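Helley Home Trials – we are looking for participants

Can a machine clear the table, put away a board game or sort the socks? Not yet as well as you, we think. We want to know how far it is, and for this we need people who do such chores every day.

You will sit with us for 3 hours in Umbridge, watch simulated arms at small tasks and tell us where a person would do it differently. No technical knowledge is needed. You must be over 18 and have patience – some attempts are slow.

The first task is chess pieces on a small board, with the arm working from above.
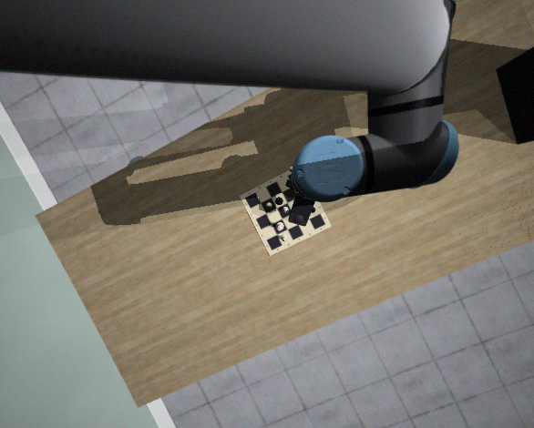 What we offer

Tea, travel costs and a voucher. Sessions run in April, with four people in each. Write to Sekar Mandagi at the Helley desk.

Comments (2)

brosstead_mum: Can it do ironing? I would come for that.

T. Hayashi: Is there parking?

This site uses cookies. Accept / Settings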